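Favex handset -- drops off mobile data after update, wifi fine
Status: open (waiting on Ledberg)
Component: radio / settings

First report, April. Phone loses data after the over-the-air update. Signal bars stay full, the little data arrow goes gray, nothing loads. Calls and texts OK. Toggle airplane mode and it comes back for 15 minutes, then gone again.

Build on the phone ends in 196. Previous build was fine for months on the same SIM.

Tried so far:
- restart, no change
- pulled SIM, cleaned it, back in. no change
- different SIM, same carrier (Tarigan). same thing
- SIM from another carrier -- holds data all afternoon
- reset network settings. Worked until lunch, then dropped

So it's Tarigan plus this build. Second handset here on the old build with the Tarigan SIM, no drops at all. Not updating that one.

Update, 9:40 am. Got through to Tarigan support. They say the line is clean and no outage in Clenville. They had me retype the access point by hand. Note for anyone else doing this: the update wiped the APN type field, it was just blank. Filled it in, saved, rebooted. Field blank again after reboot. That's got to be related.

Update, 2:15 pm. Camera app also seems slower to save since the update, almost 800 ms between tap and thumbnail. Probably its own bug, will open a seperate ticket if somebody wants it. Full size upload over wifi went through first try, so wifi path is not the problem. Same file over mobile data hung and the phone dropped the connection.
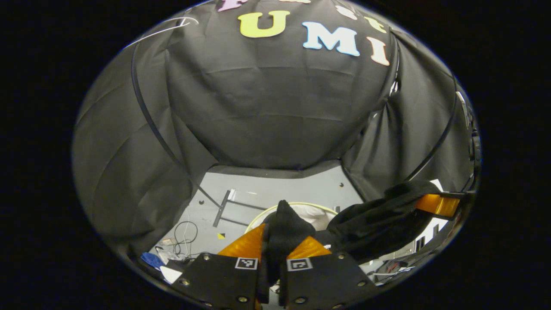 UMI letters on black fabric.

Tried smaller files over mobile after that. Anything under 500 KB goes if I catch it right after the airplane mode toggle. Bigger ones stall partway and the arrow goes gray. Might be timing and not size, didn't have patience to run it more.

Update, evening. Locked network mode to 3G only. Data has stayed up since dinner. Slow but it's up. Back to automatic and it dropped before I'd put the phone down. Looks like the handover to LTE is where it falls over.

Workaround for now:
Settings > Mobile networks > Network mode > 3G only
Leave APN type alone, it won't stick anyway

Log attached to the Ledberg case, both handsets. Their first reply was a factory reset. Not doing that untill they tell me the APN field survives a reboot on 196, becuase right now I'd be setting the whole phone up again for nothing.

Need from Ledberg:
- is the blank APN type known
- can we roll back to the old build or is it locked
- date for a fix, even a rough one

Leaving open.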